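**Apuntes de la sesión 4. Puesta a punto del robot doméstico en simulación**
14 de enero de 2020

Hoy toca por fin la parte más divertida del módulo: ¡arrancar el Moura dentro de la casa virtual y dejarlo listo para trabajar! Todo lo que hagamos en Planine (nuestro simulador) vale luego para la máquina del laboratorio, así que conviene coger buenas costumbres desde el primer día.

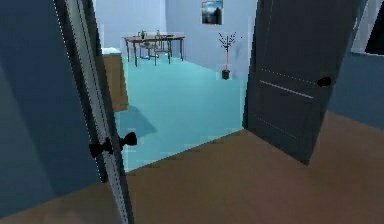
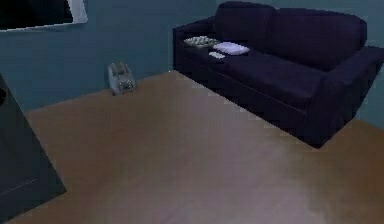 *Dos vistas de la casa en Planine: el paso entre puertas con la mesa al fondo, y la zona del sofá.*

## 1. Antes de arrancar

- Cargad la casa desde vuestra carpeta, nunca desde la compartida.
- Comprobad que las puertas tienen la articulación activa. Si una puerta se carga como sólido fijo, el planificador la trata como pared y os pasaréis la tarde buscando un error que no existe.
- Revisad que cada objeto pequeño tenga su propia malla de colisión. Los planos y finos (un mando, un libro tumbado) son los que más guerra dan, porque al simplificar la malla se funden con la superficie de apoyo.

## 2. Calibrar la cámara

Lanzad el nodo `ulamik_calib` y mirad el error de reproyección. Con 15 poses repartidas por las habitaciones suele bastar; si el error sale alto, casi siempre es que todas las poses miran hacia el mismo sitio. Buscad variedad: una con la cámara alta e inclinada hacia el suelo, otra a través de un hueco de puerta, otra pegada a un mueble. ¡Es una gozada ver cómo cae el error al añadir una buena pose lejana!

Ojo con los muebles muy oscuros, que apenas tienen textura y dan pocos puntos característicos. Apoyaos en las esquinas de los marcos, en los bordes de mesas y en los objetos claros.

## 3. Base móvil y umbrales

El cambio de suelo entre dos habitaciones es puramente visual en el modelo, pero el filtro de obstáculos de Rullura a veces lo interpreta como escalón. Se corrige en `base.yaml`:

```
radio_seguridad_cm: 50
velocidad_max_pct: 80
filtro_umbral: suave
```

No bajéis el radio para que el robot pase «más fácil» entre dos hojas abiertas: los pomos sobresalen y el modelo de colisión los tiene en cuenta (bien hecho, por cierto). Mejor abrid más la puerta y volved a planificar.

## 4. Mantenimiento de la sesión

Sí, una célula simulada también se cuida. Cada pocas ejecuciones, reiniciad la física, vaciad la caché de mallas y guardad el registro. En mayo, el grupo anterior llegó a 89 ejecuciones seguidas sin reiniciar y acabó con la pinza vibrando en reposo; era error numérico acumulado, y se fue con un reinicio limpio.

## Para entregar

Vuestro `base.yaml`, el informe de calibración y un párrafo sobre la pose que más mejoró el resultado. Quien quiera ir más lejos puede repetir la calibración con la luz ambiental más baja y comparar las dos curvas.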